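How to Remove Hard Water Film from Plastic Storage Bins

Posted by Zeyu Ren
Updated 24th November

Plastic bins and drawers pick up a chalky film if you rinse them in hard water and let them air dry. The film is mostly calcium. Dish soap will not shift it, but plain white vinegar will, and it is safe on most of the plastics used in the kitchen and bathroom.

What you need

White vinegar, 5 percent
Warm water
A spray bottle
Two soft cloths
An old toothbrush
Dish soap

Do not use scouring powder or the green side of a sponge. Both leave fine scratches that hold dirt, and on clear or tinted plastic the scratches show more than the film did.

Step 1. Wash first

Empty the bin and wash it with warm water and a few drops of dish soap. Grease keeps the vinegar from reaching the scale underneath. Rinse well and shake off the water. Take out any felt or paper liners and set them aside.

Step 2. Mix and spray

Mix equal parts vinegar and warm water in the spray bottle. Never add bleach to this or use it on a surface that still has bleach on it. Spray the flat sides first, then the rim, and leave it for 12 minutes. If it starts to dry, spray again.

Step 3. Work on the rim and corners

Go over the corners with the toothbrush, using short strokes and light pressure. Scale builds up wherever water sits, so check the underside of the lip as well as the top. Wrap a cloth over your fingertip for the places the brush skips. 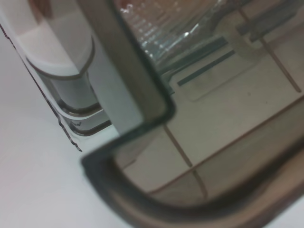

Rounded corner on a smoky, see-through plastic rim.

For thick scale, soak a strip of paper towel in undiluted vinegar and press it along the edge. Leave it for half an hour, then brush again. I had to do this twice in August on a set of drawers that had been under a leaking faucet.

Step 4. Rinse and dry

Rinse with cool water until the vinegar smell is gone. Dry right away with the second cloth, including the bottom. If you let it air dry, the film will start to come back.

If the film is still there

Hold the plastic up to a window and run a fingernail over the cloudy part. Scale feels rough and can be treated again. If the surface is smooth and still cloudy, the plastic itself may be worn, and vinegar won't help. Dishwasher heat can do this over time.

Store leftover mix in the spray bottle with a label on it. It also works on shower caddies and soap dishes, but keep it off marble and other natural stone.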